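4 September 2019

Fog until ten, then a flat sort of day with the wind in the south-west and not much of it. We had meant to take Skitasico down to Avley on the morning tide, but I couldn't see the end of the pontoon, so we put the kettle on and waited.

Hipólito Troncoso came over from Kelemen's yard to look at the bilge pump. He thinks the float switch has been sticking since March. He cleaned it and it ran, and he wouldn't take anything for it except a bacon roll. The new batteries are holding up. I filled the water tank, 180 litres, and topped up the diesel while the berth was quiet.

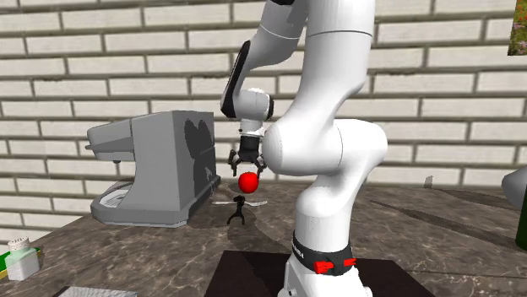
White arm over the table, dark mat under the base.

Left at twenty past one in the end. Engine for the first hour, then enough breeze to get the genoa out. Two seals on the bank by the Rolent buoy, and a cormorant that stayed put as we went past. The log read 193 miles for the season when we tied up, a poor total compared with last year's 218, but we lost most of June to the rudder.
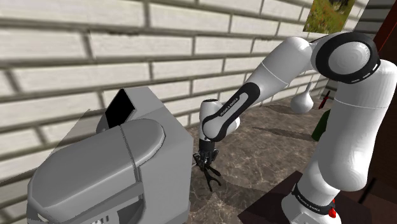
The visitor berths at Avley have gone up again and the showers still take tokens. We were put on the inside of the wall, next to a big ketch with a family on board. Supper was sausages and the last of the potatoes. The boom tent needs redoing before winter, and I'd like the new one in white with a black strip along the underside, the same as on that forearm. The sailmaker wants around 70 pounds for the cloth.

Rain on the deck now. Alarm set for six.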